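Bralora Reissues Its Two-Cube Block Set in September

Tetville toy maker Bralora will return its painted wooden cubes to stock in September, with a first run of 3,000 cubes. The set was last sold under the Phuthong name. Each pack pairs one red cube with one blue cube, and replacement cubes will be sold singly.

The simplest task on the activity card is a tower of two, with red on blue. A small overhang at one side is acceptable as long as the upper cube rests flat.

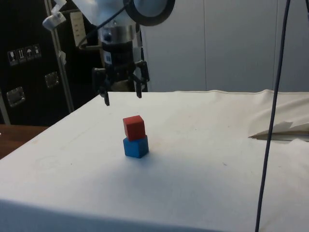

Finish and wear

Product lead Chantelle Potgieter said the rounded edges of the earlier set have been kept. Paint loss at the bottom edges remains the most common reason for ordering a replacement, with 221 such orders logged under the old name. Chips and smudges of this kind affect appearance only, and a cube is replaced free of charge only if the wood has split.

The second task on the card starts with the cubes set well apart on a plain white surface, blue to the left and red to the right.

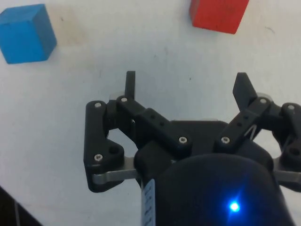 Can cubes from the older set be mixed with the new ones?
Old and new cubes share the same dimensions and will stack together, although the shade of red may differ slightly.

Orders from schools are handled by Kamol Kaewmanee. The minimum school order is 100 cubes.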